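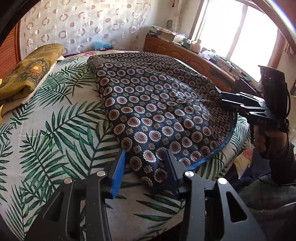 Navy quilt folded the long way, palm leaf sheet under it

How do you fold a quilted blanket so it stays flat?
Mine is navy with medallions and a bright blue binding. Folded lengthwise it makes a long strip, too long for my shelf. The olive one with the gold sunburst gives me no trouble. Is there a better way?
Posted by Arnbridge204, 02/03/2018

Dewanti Jugah
Fold it lengthwise as you have it, then bring both short ends to the middle and close it like a book. Press the air out with your forearm before the last fold. Keep the binding on the inside. I have stored 8 this way since July and they stack fine.

Pakora
just roll it

Iketer
Rolling takes up nearly the whole shelf at my place. I fold in thirds and put the heaviest one on top overnight.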